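The Great White Table Experiment, Month Two

So I finally did it. I got rid of the old brown dining table and replaced it with a big matte white one, and a bunch of you wrote in asking how that's going.
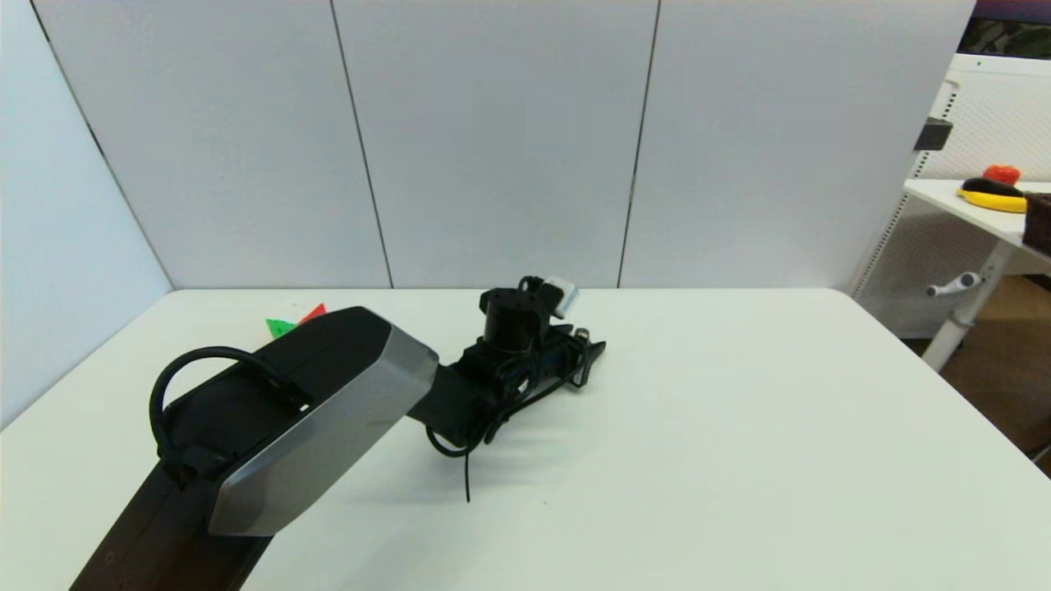

I was so nervous about this color! Everybody I talked to before ordering told me white shows everything, and they were right, it does. Crumbs, pencil marks, the ring from my coffee mug at 7 in the morning. But I've found I kind of like that, because the old table hid things so well that I'd put my sleeve in jam before I ever saw it. Now I see it, I wipe it, and I get on with my day.

A few of you asked about the finish. Matte was the right call for me. The glossy one at Ostano bounced the ceiling lights straight into my eyes (I sat at it for a good while, long enough for a salesperson to ask if I was okay). Matte does hold on to a smudge a little harder, though. A damp cloth gets most of it, and for ballpoint I use a drop of dish soap and let it sit a minute. Please don't use the scratchy side of the sponge. I did that once near the back and I can still find the spot if I crouch down.

The other thing I fell for was the curved corner. I have walked into square table corners my entire adult life and have the hip bruises to prove it, so a rounded one felt like a luxury item. Zero bruises so far!

Price, for those who asked: 548 for the table and 51 for delivery, and then I paid another 85 to have the old one hauled off, which stung. Aurelio Moya wrote to tell me he gave his away through the Kao neighborhood board and it was gone by lunch. Wish I'd heard from him in July, Aurelio!

My one house rule is that it gets cleared before bed. Mail goes in the drawer, pens go in the cup, laptop goes back on the shelf. I keep it up maybe five nights a week – the other two we won't discuss.

Next on my list is chairs. I'm stuck between the Skirkow ones, which are comfy but huge, and a plainer set from Plirkeo that stacks. If you have either and you've sat in them through a really long dinner, hit reply and tell me how your back felt afterward.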